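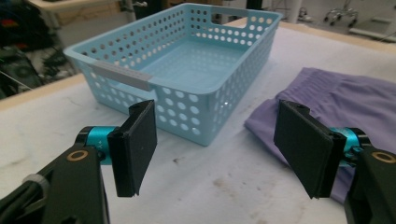 Laundry and Linen Attendant, part-time
Gatby Guest House, Rakimano

We need a linen attendant for our 14-room guest house. The job is 13 hours a week, mornings only, from opening up at 8.30. Some public holidays are included and paid at the holiday rate.

You will wash, dry, fold and put away sheets, towels and staff uniforms. You will also sort guest laundry, label it by room and have it back at the front desk by noon.
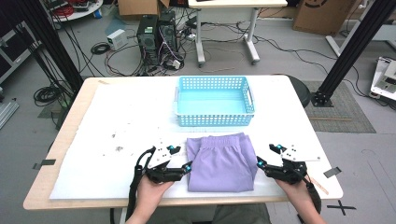
Mending is a plus — mostly buttons and hems — but we can teach you. You should be able to stand for a few hours and lift a full load of towels. There is one flight of stairs and no lift.

Meals on shift are free. Parking is behind the Clastier building next door.

To apply, send a short letter and the name of one past employer to Christos Tsolakis, Gatby Guest House. Please say if you could also cover extra shifts in July, our busiest month. Applications close 2025-09-26.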